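About Leckie Bedside

Small tables, drawers that run properly, and a lot of sanding
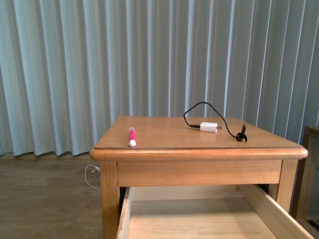
We make and mend bedside tables. That's the whole business, and we still love it! Leckie Bedside started in a rented double garage in Plestivmont with one bench, a borrowed bandsaw and a pile of nightstands that other people had given up on. We moved to the bigger workshop on Rumberg Road later on, but the work hasn't changed much. We like a plain table: straight square legs, a flat apron, a top with a thick rounded front edge that's kind to your hand when you reach for the lamp in the dark. And we like a drawer you can pull wide open and see right into, pale bare timber inside and a honey colour outside, with enough room for a book, your glasses and whatever else ends up in there.

How we got into it

Sibusiso Botha had been fitting kitchens for years when his mum's bedside drawer finally fell apart. The bottom panel had dropped out of its groove and the runners were worn to a slope. He fixed it over a weekend, then fixed the one on the other side of the bed so they'd match, then did a pair for her neighbour. By November he had a queue, and by the next winter he'd stopped doing kitchens.

There are 2 of us full time now, plus a school leaver most years who comes in to learn hand tools and usually stays longer than planned. Our 1,000th table went out the door on 3/3/18 and we had cake on the bench (there are still crumbs in the vice, we're fairly sure). As of the last page of the job book the number stands at 3,285, counting new ones and repairs together.

What we do

New tables. We build three sizes. The Trundberg is our standard one-drawer table and easily the one we make most often. The narrow Trundberg is for small rooms where the bed is nearly touching the wall, and the tall one suits those deep mattresses that leave an ordinary table somewhere down near your elbow. You choose the height of the leg to the centimetre, and please do measure from the floor to the top of the mattress with the bedding on!

Repairs. Sticking drawers, wobbly legs, split aprons, missing knobs, tops with cup rings. Bring it in or send us a few photos first. If the repair would cost more than the table is worth to you, we'll tell you before we start, and quite a few people go ahead anyway because it was their nan's.

Refinishing. We strip back by hand and put on a wiping varnish or a hard wax oil. Varnish has a bit more gloss and shrugs off a glass of water. Oil is softer to look at and easier to touch up at home. We have sample boards of both at the counter, and you're welcome to take one home for a few nights and put a cuppa on it.

A word about drawers

We get a bit carried away on this subject. A drawer takes us longer than the rest of the table, and fitting is the slow part: a shaving off one side, slide it in, slide it out, another shaving. We leave the inside of ours unfinished. Oil and varnish can smell for ages in a closed drawer, and nobody wants that on their pyjamas. A rub of candle wax along the runners once a year keeps everything moving. If yours starts to stick in humid weather, leave it open for a day or two in a dry room before you reach for the sandpaper — it often comes good by itself.

Every new table has a pencil mark under the drawer bottom with the job number and the initials of whoever fitted it. Quote that number if you ever need a replacement part and we can look up the exact size.

Timber

We buy from a small yard just outside Plestivmont and pick through the stack ourselves. Tops get the boards with the best grain. Drawer sides get the palest, straightest pieces we can find, and the offcuts go into a bin by the door. Help yourself! Local kids have made some terrific boats out of them.

Come and see us

The workshop is at the back of the yard on Rumberg Road, past the tyre place, green door. We're generally in from eight until four, with the kettle on at half past ten. Parking is easiest on the left side. If you're bringing a table for repair, take the drawer out first and carry it separately, and empty it before you leave home. We've posted back three passports so far.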